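About Rorkis

Rorkis supplies replacement circuit boards for commercial refrigeration controllers. The company was founded by Cletus Hutchins, a controls technician, to support walk-in coolers and display cases whose original control boards are no longer made. The catalog lists over 2,000 part numbers. Minimum order is one board.

What We Make

Boards fall into two product lines. Planer covers defrost timing and evaporator fan control. Vadham covers compressor staging, door alarms and temperature logging. Both lines keep the connector positions and mounting hole pattern of the board being replaced, so existing harnesses can be reused. Relay outputs are rated for 100,000 cycles at full load. Conformal coating is standard on Vadham and optional on Planer. 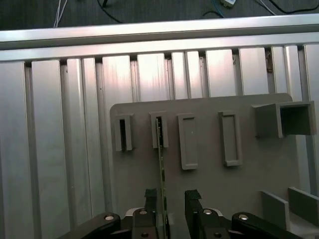

Service and Repair

Customers may return a failed board for evaluation. Include the model number of the case or cooler, the supply voltage and any fault code shown before shutdown. Boards with burned traces are replaced under exchange pricing. Sensor calibration is checked at 40 degrees Fahrenheit unless another set point is requested.

Documentation

Wiring diagrams are supplied with each order. Diagrams for discontinued boards are kept on file and sent on request. The current parts list took effect October 23, 2021.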